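Housekeeping and Cleaning Trades Forum > Working Conditions > Two-armed machines on bathrooms, anyone else?

Started by lintroller, 41 replies, page 1 of 3

lintroller
Room attendant, 11 years

Our place has had two-armed machines on the bathrooms since January and I would like to hear from other people who work next to them. I am at Castellanos in Pruvbridge, serviced apartments, mostly people staying a week or more. Gekell hold the cleaning contract and the machines came in through them. We have two on days.

How it works for us. The machine goes in first and does the toilet, the sink and the lower tiles. The attendant does the bedroom and kitchenette at the same time, then goes in and does the shower glass, the mirror, the towels and anything the machine has flagged on the tablet. Then you sign the room off. Your name goes on it, the machine's doesn't.

In the first full month the machines were sent into 1,137 bathrooms. Of those, 977 were closed as done without being sent back. We were shown that number at a meeting as if it was very good. Maybe it is. The rest were all redone by us, and there was no time on the sheet for it.

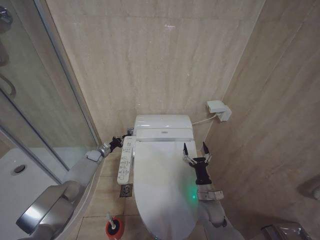

Second-floor bathroom, Pruvbridge. Both arms at the toilet, lid closed.

The bathrooms are small and the toilets are the electronic sort, with the long row of buttons down the side. Anyone who has cleaned those knows you can set off the wash with your sleeve. The machine's arms have to come in either side of the seat and the button panel is right where the left one wants to go. We were told to switch the seat off at the wall before sending it in, so that is another job which was not on the list before.

I am not against it. My knees are better than they were in December and I mean that. What I want to know is whether other people have had their room times changed, and what you did about it.

marl_and_sons
Contract cleaner, offices

Not in hotels but we had floor machines come in on the offices side. Same story with the times. They gave us the machine in one month and took the minutes off in the next, before anyone knew what it could do. Get everything in writing, including the switching off at the wall. If it takes a minute and you do it 14 times a shift then it is part of your job and should be on the sheet.

tideline
Head housekeeper

I will put the other side. I have one of these where I am and I asked for it. I could not fill the bathroom shifts. I had four people leave in one winter and every one of them mentioned backs or knees or the chemicals. A machine that does the bending is worth having even if it is slow, and it is slow.

On the 160 that came back, what were they sent back for? If it is all one fault then it can be fixed. With us most of it was items left on the floor. The brush holder stands beside the toilet, the guest moves it, the machine will not go near it and flags the room. We now put the brush holder in the same place every time and the flags went down.

lintroller

tideline — mixed. Brush holder yes, we get that. The biggest one is the underside of the lid and seat. The machine will do the top of the lid well every time. The underneath depends on the lid staying up, and on the electronic seats the lid closes slowly by itself if you don't push it fully back. So it starts, the lid comes down, it stops and flags. Or it does not flag, and you find it when you check.

pocketful_of_keys
Room attendant

How can you tell from the tablet whether it has done the underneath? Ours just says complete.

lintroller

You can't. That is my point about whose name is on it.

Nurhan Gündoğdu
Trainer, Gekell

I don't usually post under my own name but people here will work out who I am anyway. I do the training for the Pruvbridge and Rondcombe sites, and I was a room attendant for nine years before that, so please don't assume I have never held a brush.

Some of what lintroller says is right. The sheet should have been changed when the switching off was added and it wasn't. I have asked for that and I will ask again.

On the lids. We have a practice room at Rondcombe with fittings taken out of the bathrooms, and we go through the lid there with every new group before anyone works a live room. The part people miss when they check is the ridge on the inside, and the small round bumpers on the flat band. Dirt sits at the base of the bumpers. A cloth held flat goes straight over the top of them, and that is true of a person's cloth as well as a machine's.
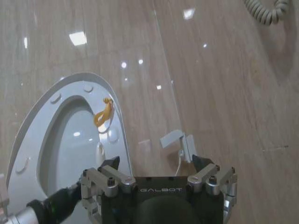 So what I teach is that you check the bumpers first and the middle last. The middle is nearly always fine. Run a gloved finger round the base of each bumper, then along the ridge, then the hinge. It takes less time than reading this paragraph. If you find something, flag it as "machine miss" and not as "room not ready". Those two go to different people. If you put "room not ready" it counts as yours.

Please do use the flag. I know people are clearing the misses themselves and saying nothing to keep the floor moving. Then the numbers look better than they are, and those numbers get used to set the times.

pocketful_of_keys

I didn't know about the two flags. We were never told that. I have been putting "room not ready" for everything.

marl_and_sons

With respect to Nurhan, that is a problem with the firm and not with the attendants. If there are two buttons and one of them counts against you, somebody should have stood up on the first morning and said so.

Nurhan Gündoğdu

Agreed. It is in the handout but it is on page six. I will move it.

tideline

I'd go further and get rid of the second flag. The attendant should only have to say what is wrong. Working out whose fault it is can be left to whoever looks at it later.

lintroller

I would not want that. If it is left to someone upstairs they will decide it was me.

Joelle Haddadin
Night supervisor, Rondcombe

Rondcombe is the bigger site so our numbers may help. Last month it was 1,810 bathrooms with the machines and we went over the misses by hand, going back through the notes people typed. Lids and seats were the most common, then water left at the drain, then doors. A shower door left open in a small bathroom takes away the space for one arm and it will back out.

What has changed for my team is mostly the order of the day. Before, one person had a room from start to finish and took some pride in it. Now you are in and out of three rooms at once, waiting on the machine in one, checking in another. Some like it. The younger ones don't seem to mind. Two of my most experienced attendants have asked to go back to whole rooms and I let them, on the top floor, where we don't send the machines. Their rooms are the best in the building. They are also the slowest, and I get asked about that every week.

I would also say the talking has gone down. You used to work in pairs and have a chat across the corridor. Now the other half of your pair is in with the bathroom and it doesn't chat.

copperbeech
Retired, 26 years in hospital domestic work

I remember all this with the first scrubber driers. We were told nobody would lose a job and for two years nobody did. Then people who left were not replaced. Watch the vacancies, that is where it shows. Count how many names are on the rota now and count again next January.

tideline

In fairness I already couldn't replace the people who left. That is why I have the machine.

copperbeech

Did you try paying more?

tideline

I asked for more than once. It was turned down. The money for the machine comes out of a different budget and I don't get to choose between them.

copperbeech

Then we don't disagree about much.

pocketful_of_keys

Going back to the first post, has anyone had their room times put back up? Ours went from 30 minutes to 22 and I can't do the checks properly in 22 if there is even one miss.

Joelle Haddadin

We went down to 22 as well and came back to 26 after the notes exercise. What worked was having the misses written down with the room number. Management didn't argue with a list. They had argued with me for weeks before that.

Gekell would like us to get to more than 3,000 a month across both sites by the summer. I have told them I don't see it happening at 26 minutes, and I am not going back to 22.

marl_and_sons

26 in writing?

Joelle Haddadin

In an email. I have printed it.

lintroller

Thank you, this is useful. I have started a list today. Six misses on my floor, four of them lids, one brush holder, one where it said complete and the sink had not been touched. All flagged as machine miss. I will ask for 26 when I have two weeks of it.

Nurhan, can you also ask them to put the switch-off on the tablet as a step that has to be ticked? At the moment if you forget, the seat can start washing with the machine in front of it, and then there is water all over the floor to mop before you can do anything else.

Nurhan Gündoğdu

I can ask. There is a form for changes to the tablet and it goes in at the end of the month. I will put your two weeks of misses in with it if you send them to me by then — room number, time, what was missed. No names needed.

pocketful_of_keys

Can people from other sites send theirs as well?

Nurhan Gündoğdu

If it is a Gekell contract, yes. Send me a message on here and I will give you the address.

Page 1 of 3. Next page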